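Ekel–Tukton Dialogue Desk: progress report to the Nurholm Fund
October 2023

Hello all, and thank you for being patient while I got this together. It's been a busy stretch (you'll have seen the news about the crossing) and I'd rather send you a proper account than the two hurried pages I had ready before the border talks were put back.

The short version is that both delegations are still talking to us, and both have put it in writing that they'll come to the next round. In June I wouldn't have bet on that! The Ekel side had just changed its lead negotiator, the Tukton council was fighting over whether to send anyone, and our draft agenda had been leaked to a local paper with the fishing clause at the top, where it looked far more important than it is.

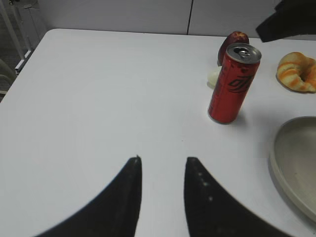 Drinks can on a white tabletop.

We then spent a good part of the summer on the phone. Recep Bozkurt took the Tukton calls and I took Ekel, and we swapped notes each evening. Between us we held 35 conversations with councillors, party people and the two mayors' offices. Most were friendly, a few were very short, and one went on so long that my phone died and I had to ring back from the kitchen.

What came out of it is a list of 11 points that both sides are happy to have on the table. The crossing hours are in, and so is the shared ambulance cover. Compensation for the closed market is still out, and I don't see that moving before Ekel has voted.

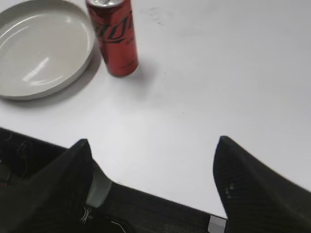 Page 2 of 3

The Salameh meetings

You asked for more detail on these. We've now held three at Salameh, all behind closed doors, with no joint statement afterwards. Tukton wanted a statement after the second one and Ekel refused, so we agreed that each side could say it had attended and leave it there. It held, apart from one radio interview that I've already written to you about.

The third meeting was the best by a long way. They got through the ambulance paper before lunch and even started on school places, which wasn't on the agenda at all.

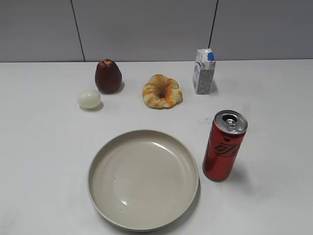
Money and changes to the plan

We're within budget, with one change I'd like you to approve. Interpreting has cost more than we planned (the talks ran late twice) and printing has cost less, so could we please move 2000 from the printing line to the interpreting line? The total stays the same. Recep has the receipts and will send them separately.

I'd also like to push the public meeting in Tukton back until after the Ekel vote. Both mayors' offices have asked for this, and if we go ahead now it'll be taken for a campaign event whatever we put on the posters.

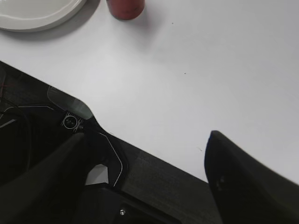 The table, with part of a plate and the lower part of something red beside it.

Next up is the fourth round, back at Salameh if we can get the dates. I still need your comments on the draft ground rules, especially the bit about phones in the room, and a yes or no on the budget change. Ring me if that's easier than writing, mornings are best.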